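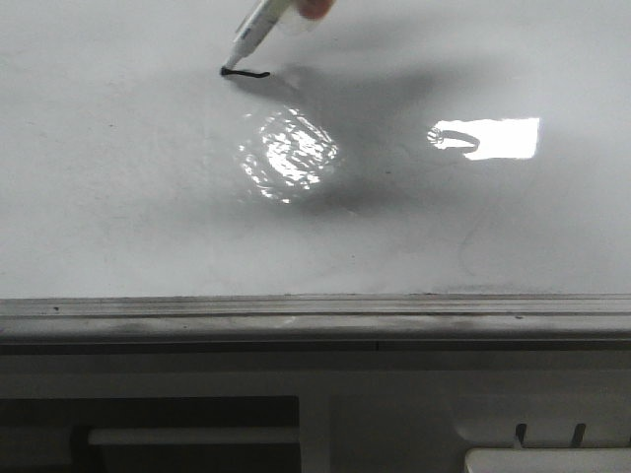

marlpit replied that ghosting on a gloss board is nearly always ink left in the surface, and that no amount of dry rubbing will shift it once it has been there a few weeks. He would clean it properly once before spending money on a new one.

June 2019
Posted by tessellate in Boards, Pens and Stationery

Fair enough, but which cleaner? The board in our planning room is a Sternard, melamine as far as I know, bought second-hand. There are cloudy patches towards the lower right where most of the rubbing out gets done, and a few dark specks that don't move with a felt eraser. Fresh ink goes down black and solid, so I don't think the pens are at fault. The glare from the lights is a separate problem.

marlpit
Isopropyl, and a cloth you don't mind losing. Small area, wipe, turn the cloth, wipe again. If you keep using the same face of the cloth you are only spreading dissolved ink about, and it dries as haze. Then plain water, then dry.

quillon4
Disagree on isopropyl for melamine. Once or twice is fine. As a weekly routine it dulls the coating and the ghosting comes back faster each time. We did that to two boards at my last place. Water with a drop of washing-up liquid, rinsed off, does most of it.

marlpit
What strength were you using? I have cleaned the same melamine board monthly since I put it up and it still wipes clean.

quillon4
Whatever was in the cupboard. Probably neat. Monthly isn't weekly though.

oxbow_ian
Find out what it is first. Put a magnet on it. Enamelled steel holds a magnet, and so does painted steel, so a magnet rules melamine out in most cases but doesn't tell you which steel you've got. Enamel will take more or less any solvent. Painted steel won't. Some melamine boards have a steel sheet behind the face as well, in which case the pull is weaker.

tessellate
No magnet holds. So melamine, unless I've got a very poor magnet.

oxbow_ian
Then go gently. No scouring pads and no cream cleaner. The specks could be pinholes in the face with ink in them. If your fingernail drops into one it's damage and it stays. If it sits proud it's dried ink or muck, and it will come off with a damp cloth and some patience.

harrowgate77
Draw over the ghosting with a fresh pen and rub out straight away. The solvent in the new ink lifts the old. It costs nothing.

quillon4
Works for a line or two. For a whole corner you would empty the pen.

harrowgate77
I've done a whole corner. Pens are cheap.

marlpit
On glare: 158 cm to the bottom edge is too high if you have ceiling panels. Ours was at that height and people in the front row saw nothing but the light. Dropped it, and put a 5 mm packer behind the top edge so the face tips down slightly. The reflection goes to the floor.

tessellate
I can tip it. Lowering it means new holes and the wall is plaster. Would a matt film do the same job? Pinora sell one by the roll.

oxbow_ian
Matt film cuts glare and rubs out badly. The texture holds the pigment. It's meant for projection. I took mine off after over 100 cycles of writing and rubbing out, by which point it was grey.

tessellate
Update. Soap and water took off perhaps half of the haze. One pass of isopropyl took most of the rest. Two specks drop under a fingernail, so those are staying. Packer goes in when I've found longer screws.

quillon4
Rinse it again after the isopropyl.

Contact the moderators | © Flalteo Forums | Back to top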